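Consejos de taller: convivir con una célula robotizada en el puesto de trabajo

Actualizado el 24 de agosto

En el taller de Preston llevamos ya un tiempo con brazos robóticos en la zona de manipulado. Estos consejos salen del cuaderno que tenemos colgado junto al vestuario y que cada turno va corrigiendo. Sirven para talleres pequeños, donde la misma persona prepara el material, vigila la máquina y barre al final.

Antes de arrancar

Limpie la mesa con un paño apenas húmedo y séquela. Las mesas blancas enseñan cualquier marca, y una mancha oscura puede confundir a la cámara si el sistema trabaja con visión. No use disolvente en superficies pintadas.

Compruebe que la seta de emergencia queda a mano y que no hay nada apoyado encima de la consola. Parece obvio, pero en Savo la encontramos tapada por una chaqueta dos mañanas seguidas.

Repase los tornillos de las bases. Una marca de rotulador entre la cabeza del tornillo y la placa permite ver de un vistazo si algo se ha movido.

Quien entra al turno lee la hoja del anterior antes de tocar nada. Si la hoja está en blanco, se pregunta.

Cables

Sujete los cables del brazo con bridas, dejando holgura en cada articulación. Mueva el brazo despacio por todo su recorrido y mire dónde tira. Una brida demasiado apretada acaba marcando la funda.

Lo que va por el suelo es otra historia. Lo ideal es una canaleta; si no la hay, al menos mantenga las regletas fuera del paso y lejos del cubo de fregar. Etiquete los enchufes por los dos extremos. En nuestro taller todo lo de la célula va a 220 V y lleva etiqueta amarilla, para que al desenchufar el aspirador no se apague otra cosa.

Piezas ligeras y blandas

Los vasos, las tarrinas y los envases finos dan más trabajo que una pieza maciza. Se deforman si la mano aprieta de más y se escurren si aprieta de menos. Empiece con poca fuerza y vaya subiendo poco a poco, anotando el valor.

Aparte los vasos que ya se han usado en pruebas. Un vaso que ha pasado muchas veces por la mano está más blando y da un ajuste falso. Los nuestros van a una caja marcada «pruebas» y no vuelven a la estantería.

Guarde el material nuevo en su bolsa cerrada. En enero, con la calefacción puesta, notamos que los vasos almacenados junto al radiador se comportaban de otra manera.

Lo que cambia para las personas

El trabajo no desaparece, se reparte de otro modo. Antes, en manipulado, se pasaba la jornada de pie repitiendo el mismo gesto de muñeca. Ahora se pasa más rato mirando, reponiendo y corrigiendo. Cansa menos el brazo y más la vista, y conviene tenerlo en cuenta al hacer los turnos.

Rote el puesto de vigilancia cada 2 horas. Más tiempo seguido mirando cómo se mueve una máquina adormece a cualquiera.

Reserve un rato de la jornada pagada para la formación. En Dunstan se intentó hacer al salir y a la segunda semana faltaba media plantilla.

Pregunte a quien hacía la tarea a mano. Cómo se coge un vaso sin chafarlo, por qué lado se gira, cuándo conviene soltarlo: todo eso lo sabe quien lo ha hecho durante años, y ahorra muchas pruebas. Si esa persona cambia de categoría por llevar la célula, póngalo por escrito.

No mida a la gente con el ritmo del robot. Nuestra hoja de Guminley recoge 98 paradas en el primer mes, casi todas por material mal colocado. Se arreglaron cambiando la bandeja de entrada y nadie tuvo que correr más.

Ropa y manos

Mangas ajustadas, pelo recogido, nada colgando del cuello. Los guantes anchos se dejan fuera de la zona. Con los brazos en marcha no se mete la mano para enderezar una pieza: se para, se endereza y se vuelve a arrancar.

Al terminar

Deje los brazos en su posición de reposo y las pinzas vacías. Pase un paño por los dedos de las manos robóticas, sobre todo por las juntas, donde se queda la pelusa del cartón. Nada de aire comprimido en las articulaciones. Apunte en la hoja las paradas, el material gastado y cualquier ruido raro, aunque luego no vuelva a oírse. 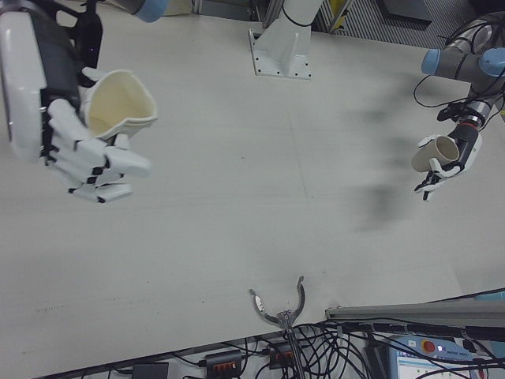
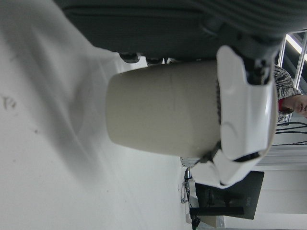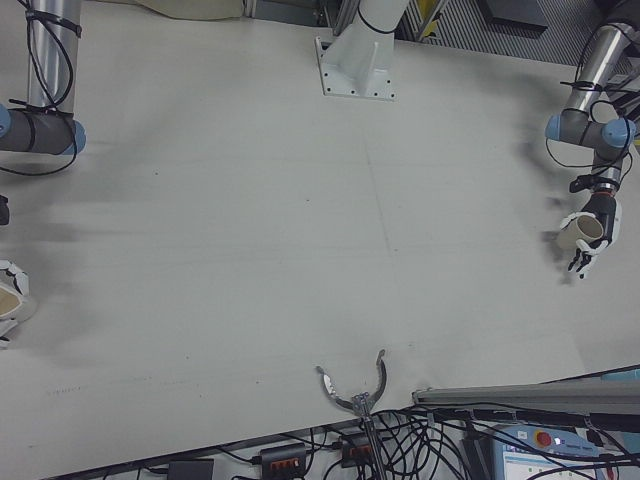

Manipulado de vasos en la mesa blanca de la célula.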